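# Tralldale food tour – worth it or skip?

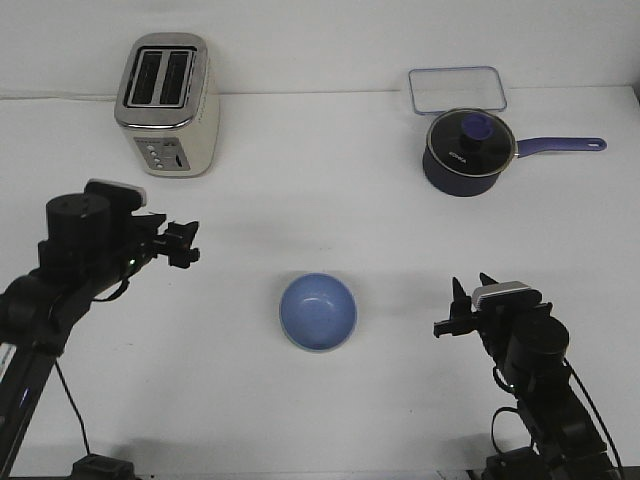 **munther_n**

So we have 2 nights in Tralldale in August and my wife wants to do the Darix evening food walk. I've read every review I can find and they all sound like the same person wrote them. "Best night of our trip," "come hungry," and so on. Not one of them says what you get to eat. Has anyone here done it and paid their own money?

We're staying in an apartment up by the old station, so we could cook or just wander down and find something ourselves.

**dima.karam**

Did it last year. It was fine. Four stops, one of them a cheese shop where you stand outside on the sidewalk while somebody passes you a plate. The guide was sweet and knew a lot about the town. I was home by nine and made toast.

**UphillAfaf**

I have to disagree with Dima, we loved it! We had Jailson as our guide and he took us into a bakery that was closed to everybody else, and the soup place after that was the best thing I ate all week (lamb, barley, something sour on top that I still haven't figured out). We went in the shoulder season though, so maybe the groups were smaller.

**munther_n**

Were you charged for drinks? The page says "tastings included" and I've been burned by that phrase before.

**UphillAfaf**

One beer at the last stop was included. After that you pay.

**nour_ah**

"Closed to everybody else" – I'd take that with some salt. That bakery closes at five every day and Darix isn't the only company that goes in. Uro does too. I walked past and saw both groups in there, one waiting on the other.

Also, the walk is 1,000 steps or so of stairs if they take you up to the chapel. They don't mention that on the booking page.

**UphillAfaf**

It's nowhere near that many, Nour. I did it with a bad knee.

**nour_ah**

Fine, it felt like it. My point is that the page says "gentle stroll."

**dima.karam**

The stairs are real. My mother sat those out and met us at the bottom.

**jx_slowtravel**

Different question, but why book anything? It's a town of 4,000 people. The main street takes ten minutes end to end. Eat at Jaber, which is the place with the green door past the bridge, order whatever the next table is having, and you've done the food tour. I've been going for years and I've never needed a guide to find lunch.

**munther_n**

I looked at Jaber. There are 300 reviews and the recent ones complain that it's gone downhill since the new owners.

**jx_slowtravel**

People say that about every restaurant that raises its prices. I ate there in the spring and the fish was as good as ever. Service is slow. It was always slow.

**nour_ah**

I'll back him up on that one. Skip the dessert.

**UphillAfaf**

Munther, if your wife wants to do the tour, do the tour. Ask for the early group and ask in writing how many people are in it. Ours had eight, but I've heard of a lot more than that in high season.

**munther_n**

Good idea. I emailed them and got back "small groups guaranteed," with no number. Asked again. Will post if they answer.

**dima.karam**

They won't.

**munther_n**

Update, 31/05/2024: they answered. "Usually no more than 16." I don't love "usually." We're going to do Jaber the first night and decide on the tour after that, if there are still places. My wife says I'm impossible to travel with.

**nour_ah**

16 people outside that cheese shop, good luck. Bring a jacket.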